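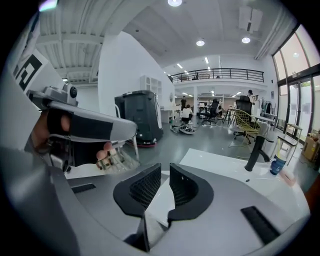
What is a tariff? (and why do grown-ups argue about them so much)

By Jonalyn Dagdag
Jan 30, 2022

Quick one this week. Lots of you wrote in asking about tariffs, because the word keeps popping up on the news. Sounds boring. Bit boring at first, then it gets good.

A tariff is a tax on things that come in from another country. That's it really. A lorry or a ship turns up at the border, full of stuff, and someone has to pay the government before the stuff can go in the shops.

Stuff coming in = imports.
Stuff going out = exports.

Tariffs are nearly always on imports.

How it works

Let's use bikes. Pretend there are two bike makers. Pulora makes bikes in your country. Olen makes bikes in a different country, far away, and sends them over on ships.

An Olen bike costs £100 when it gets to the port. A Pulora bike costs £110. Most people buy the Olen one. Ten pounds is ten pounds.

Now the government says: new tariff! £14 on every foreign bike. So the Olen bike is now £114 before it even leaves the port. And suddenly the Pulora bike is the cheap one.

Same bikes. Same wheels. Only the tax changed.

Who pays it?

People get this wrong all the time, even politicans. The other country doesn't pay. The company bringing the bikes in pays, and it's often a company in your own country. Call it Davum, a big bike shop. Davum pays the £14 and then has to choose:

Put the price up, so you pay.
Keep the price the same and make less money.
Ask Olen to sell its bikes for a bit less.
Stop selling Olen bikes.

Mostly it's a mix. Some of it usually lands on the customer though. So if you're saving up for a bike, sorry.

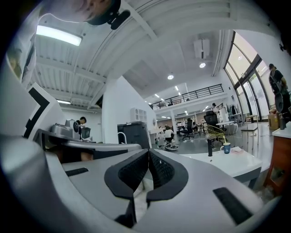

Why would a government want one?

A few reasons.

Jobs. Say 103 people work at the Pulora factory. If no one buys Pulora bikes the factory might shut, and then that's 103 people looking for work, plus the café over the road where they all got their lunch.

Money. Every £14 goes to the government. If 800 bikes come in, that's £11,200. Governments spend money on schools, roads, hospitals, all that.

Being ready. Some things a country wants to be able to make for itself, in case ships can't get through one day. Medicines, say. Or steel.

Being cross. Yes, sometimes. A president or a prime minister is annoyed with another country and uses a tariff to show it. Or just says they might! A threat can be enough to get everyone round a table.

Why would anyone be against it?

Things cost more. If 2,000 families want a bike, that's 2,000 families with less to spend on other things.

Also the other country can do it back. You tax our bikes, we'll tax your cheese. Then you tax our shoes. Then we tax your toys. It's called a trade war. No soldiers, no fighting, just prices going up on both sides and a lot of grumpy speeches.

And there's parts. The Pulora factory might buy its chains and brakes from abroad. If there's a tariff on chains, then Pulora bikes get dearer too, which is the exact opposite of what the goverment was after.

Who decides?

Depends where you live. In some countries parliament votes on it. In others the president can do quite a lot without a vote, and people argue about whether that's fair. Some groups of countries agree not to have tariffs with each other at all. That's a free trade deal, or part of one. Those take years to write. Very long, very dull to read.
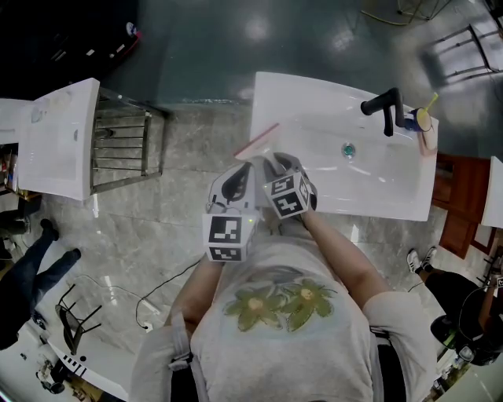 White sink, black tap.

Try it at home

You need three or more people and some snacks. Raisins are fine.

1. Everyone gets ten raisins and is a country. Pick a name.
2. Each country draws four pictures of one thing it makes. Socks, kites, whatever.
3. Trade. One picture costs two raisins.
4. After five minutes, one country adds a tariff. Anyone in that country who buys from abroad puts one extra raisin in a bowl. The bowl is the government.
5. Keep trading. Who stopped buying? Did anyone get cross and add a tariff back?
6. Decide together what the bowl gets spent on. Then eat it.

Words to know

Tariff: a tax on imports.
Import: something brought in from another country.
Export: something sold to another country.
Trade war: countries adding tariffs back and forth.

Your questions

Can a tariff be zero? Yes, lots are.

Do I pay one when I bring a toy back from holiday? Usually no, there's an amount you're allowed for free. Ask a grown-up to check.

Next one is in April, on strikes. Send questions to Zewditu Bogale on the letters page, with your first name and age please.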